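Continuity

Mwangi Chege logged the contestants' objects. It was the lowest job on the production with its own spreadsheet, and the spreadsheet had 2581 rows.

The program was called Groen. Six couples, matched by a panel, lived for eight weeks in a converted sanatorium above Vustano and were filmed for sixteen hours a day. Each couple had a room. Each room had a list of contents. When an object moved between takes, the viewers wrote in, and when the viewers wrote in, Jeanine Coppens came down to the logging office and stood behind Mwangi's chair.

1. The mug

The first entry that mattered was row 1140, a blue mug. On day nine it was on the windowsill of Room 2, which belonged to Damian Lanz and his matched partner, Ilse. On day ten it was in the kitchen, in Ilse's hand. On day eleven it was on the windowsill of Room 5, and Room 5 belonged to Jasper Mulder.

Mwangi entered the three positions with their timecodes. In the notes column he wrote "moved by cast." There were four permitted values for that column: moved by cast, moved by crew, broken, and lost. He had asked in the first week for a fifth value, unknown, and had been told that unknown was what he was paid to prevent.

Jeanine read the entry on her tablet the same evening.

"Who carried it to Room 5?" she asked.

"Cast."

"Which cast?"

"The corridor camera was down for a lens change. Eleven minutes."

She asked him for the start and end of the eleven minutes. He gave them to her. She wrote them on the back of her hand and went upstairs to the edit. 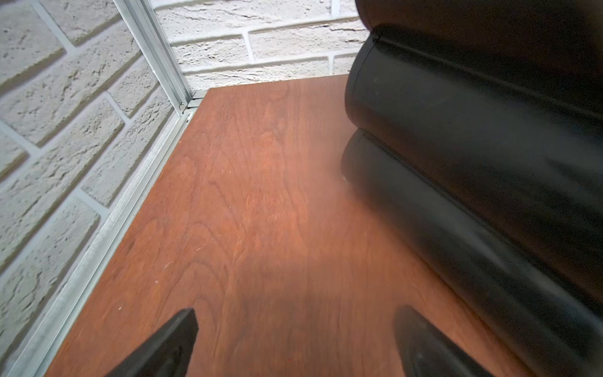 2. The edit

Episode six was cut by Béla Takács, who had spent twelve years on wildlife series and treated the couples in much the same way. He did not invent anything. He waited for an animal to look at another animal and then he checked what else he had.

What he had was Ilse laughing on day four at something the sound recordist said, Jasper looking up from a newspaper on day thirteen, and two shots of the mug. He placed them in this order: mug, laugh, look, mug. The sequence ran nineteen seconds. No one spoke in it.

Mwangi was sent the rough cut for an object check. Procedure was to play each scene at half speed and compare it with the log. He found the following. In the laugh, Ilse was wearing a watch that had been broken on day six. In the look, the newspaper was dated five days after the laugh. The second mug shot had been flipped left to right, so that the chip in the rim was on the wrong side.

He reported all three. Béla answered in the comment field that the watch would be cropped, the newspaper was soft enough to pass, and the chip was a good catch, thank you. He flipped the shot back.

Mwangi typed a further comment, which said that the laugh and the look were nine days apart. He looked at it for a while. The object check form did not cover laughs. He deleted the comment and signed the form.

3. The broadcast

Episode six went out on Sun 9 May. The network, Welenis, kept a counter on the wall of the production office that showed messages received per hour. Its normal reading after an episode was in the low hundreds. At ten that night it reached 3000, which was the highest number the display had been set up to show, and it stayed there until morning.

The contestants were not supposed to have phones. Damian had one by Monday lunch. It was never established how, although Mwangi noted that a courier from Trasirport had been signed in at the gate twice that morning with only one parcel.

The argument took place in the kitchen. Damian asked Ilse why she had given his mug to Jasper. Ilse said that she had not known it was his mug; there were five like it in the cupboard. Damian said that his had a chip in it. Jasper came in for bread, saw the cameras turn toward him, and went out again without the bread. That exit was used in the trailer for episode seven, then in the trailer for episode eight.

Mwangi logged the bread.

4. The eleven minutes

On the Wednesday he went back through the crew radio records, which were kept for insurance purposes and which nobody read. During a lens change, the camera assistant was required to call in at the start, at the end, and whenever she put anything down. At minute four of the eleven she had called in that she was using the sill in Room 5 for her lens cloth and there was a cup on her cart, could somebody tell her where cups went. Someone had answered, "Leave it there."

He played the answer six times. It was Jeanine's voice. She sounded busy. He did not think, on the evidence, that she had known which cup it was.

He opened row 1140 and changed "moved by cast" to "moved by crew." The system asked for a reason for the correction. He attached the radio file. The system accepted it, changed the row from white to yellow, and sent an automatic notice to the two people on the distribution list, who were Béla and Jeanine.

Béla did not reply. Jeanine came down after twenty minutes. She did not stand behind the chair this time. She pulled over the other one and sat in it.

"Is this visible outside the department?" she asked.

"It goes in the delivery package. With the rest of the log."

"Does anyone at Welenis open it?"

"They check the row count."

She scrolled up and down through the yellow row and the white ones on either side of it.

"The row count hasn't changed," she said.

"No. It's a correction. It doesn't add a row."

Upstairs a door closed, and the corridor microphone, which fed to a small speaker on his desk, picked up Ilse telling someone that she was going to bed. It was four in the afternoon. Jeanine listened to this with her head slightly tilted, then took a pen from his desk and wrote the timecode on the back of her hand.

When she had gone he logged the pen.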